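Folding Knitwear and Soft Garments on a Bed
Household Skills Guide, Rutelville Community Learning
Updated May 30, 2019

A made bed is a suitable folding surface for most households. It offers more room than a dresser top, and a fitted or smoothed sheet keeps garments clean while they are handled. This guide sets out the method taught in the Flirnbridge home management program.

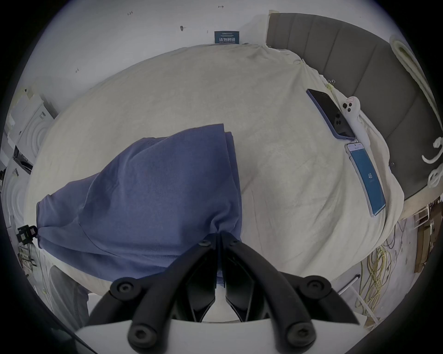
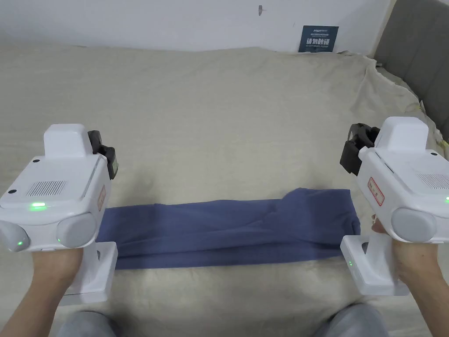 Blue cloth on a bed with a pale sheet, partway through handling.

Before you begin

Smooth the sheet with the flat of the hand, working from the headboard toward the foot. Move phones, game controllers and other small items to a bedside table. Choose a sheet in a plain, light colour if one is available, as lint and loose threads are easier to see against it.

Garments should be fully dry. Fasten zippers and buttons, and turn sleeves the right way out.

Folding the garment

1. Lay the garment face down near the middle of the bed, with the neckline toward the headboard.

2. Spread it from the centre outward. Do not pull at the cuffs or hem, as soft knits stretch readily.

3. Fold one side toward the centre, then lay the sleeve straight down over it. Repeat on the other side. The result should be a long strip of even width.

4. Hold the strip at both ends and draw it gently level. Bunching tends to collect at one end – lift that end, let the fabric drop, and lay it down again.

5. Fold the strip in half from hem to collar, then in half once more for drawer storage. Heavier knits may be left at a single fold.

6. Press lightly with both palms and transfer the garment to the shelf or drawer without delay.

Towels

Towels follow the same sequence from step 4 onward, after being folded lengthwise. Match the corners before making the first fold.

Storage

Keep folded knitwear in low piles. Items set aside for the season, normally in September, should be stored in a breathable bag with the fold facing outward.

Printed copies of this guide are available from the Flirnbridge office. Please quote sheet number 1072.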